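Print | E-mail

Grisa office-task set: data card and staff notes

1 Dec 2023
By Leire Cifuentes

Grisa is a set of recordings of small manual jobs done with hand-held grippers in the Wekwood office at Proststead. The recordings are used to train robot arms for the packing and tidying work that our staff do by hand now. This file covers what is in the set, how the work is done, and what has changed for the people who do it.

What is in the set

The set holds 2,079 episodes. An episode is one job from start to finish: pick up an item, move it, set it down, let go. Items are things already found in the office, such as scissors, cables, small boxes and bottles. Each episode has video and a text label written by the operator. 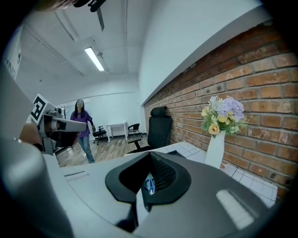
Labels use the operator's own words, with one rule: name the item first, then the action. "Scissors, place in tray" is fine. "Tidy up" is not, and will be sent back. Spelling mistakes are corrected, but wording is left alone. Dorin Dinu checks the labels once a week and keeps the list of item names.

Who does the work

The operators came from the packing and front office staff. There were 6 at the start and there are 8 now. No one was hired from outside for it. Shifts on the grippers run 90 minutes, and then the operator goes back to regular duties or takes a break. The first schedule had people recording for a whole morning, and wrists and shoulders got sore. Short shifts give fewer episodes per day and fewer bad ones.

Pay is at the packing rate. A request to move operators to the technician rate has been open since January and has not been answered. Operators are listed by initials in the episode log if they agree to it, and by number if they don't.

What changes for staff

Giannakopoulos, the company that supplies the arms, plans to put the first one at the packing bench for light items. Kitting, returns and anything fragile stay with people. The bench job becomes part packing and part checking what the arm has packed. Some staff like this. Others have said that checking is duller than packing and harder to stay awake for, and that complaint has been passed on as written.

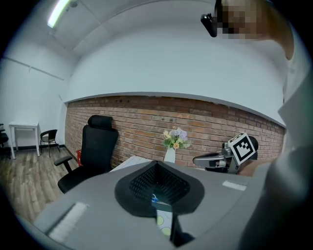

Can an operator ask to have an episode removed?
Tell Dorin the day and the item, and he takes it out before the next release. No reason has to be given. Episodes in an earlier release stay in that release.

Known problems

Most episodes were recorded in one room, so walls, floor and furniture repeat. Other people walk or sit in view in part of the set. Faces are blurred in the released video. Left-handed operators are few, and a model trained on this set may do worse on left-hand pickups. Shiny items are under-represented.
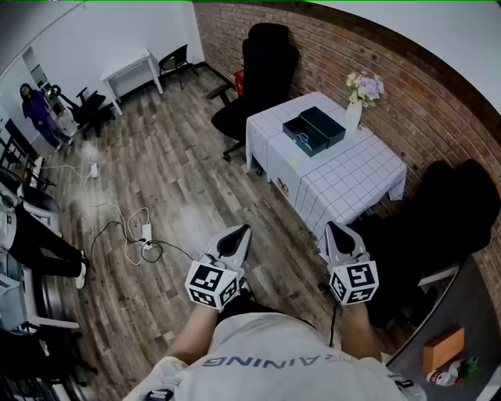 Operator with a gripper in each hand, markers mounted on both.

Use

Internal use at Wekwood and Giannakopoulos only. The recordings may not be used to time or rate individual operators. That condition was agreed with staff before recording started and applies to copies as well. Report errors to Dorin Dinu with the episode number.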